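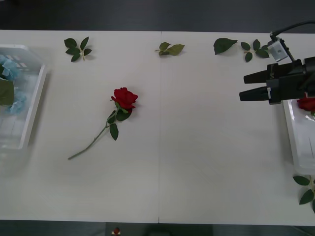

Write the Rule Before You Run the Cell

Most small automation shops have a safety binder. Few have anything in writing about how the work itself should be done. I think that is a mistake, and I think the written part should be short enough to read standing up.

I spent 13 years in packing and kitting before I moved to robot cells. At Birnbridge we sorted silk flowers by hand, and the house rules fit on one page. Stems all face the same way. Loose leaves get picked up before the next batch. When we brought in arms, that page went into a drawer, and the vendor manual took its place. The manual told us how fast the arm could move. It said nothing about what a finished table should look like.

Artificial flowers are a good test of this. A rose has a heavy head and a long thin stem, so where you grip it matters. A leaf sprig is flat and easy to miss. Two people watching the same pick will disagree on whether it was a good one unless somebody has already said what good means.

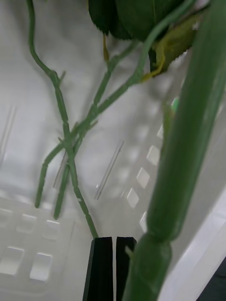

Stems that cross are where the arguments start. Pull one and you may drag the other. Some operators stop and reset. Others let the arm try again and count the second attempt as a pass. At Estham I went through 359 run notes, and the word "success" was used in at least 4 different ways. You can't compare one shift to another on that basis, and you can't tell a customer anything useful either.

Eilidh Menzies, who ran the line at Cletent when I was there, argued that detailed rules make operators stop thinking. She had a point. A 60-page standard gets signed and forgotten. But her own crew had rules too. They just passed them on by word of mouth, and new hires learned them by getting things wrong.

My view is that every cell should have one page covering the starting layout, what counts as a finished pick, when a person steps in, and how that gets recorded. Put a date on it. Review it every August, or after 4,000 picks, whichever comes first. If a rule is ignored for a whole review period, take it out or find out why.

Cells with two arms need one more line, and it should be near the top: which arm has the right to the middle of the table. Turunen's draft guide leaves this to the software. I would still write it down, so the person at the stop button knows what to expect.

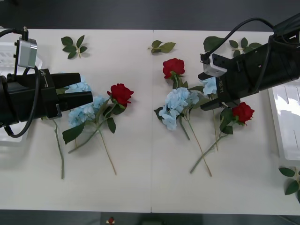
What the Page Should Leave Out

Leave out speeds and force limits. Those belong in the machine settings, where they can be locked. Leave out anything that starts with "use common sense." Keep the names of managers off it as well, or it will be out of date by the next reorganization.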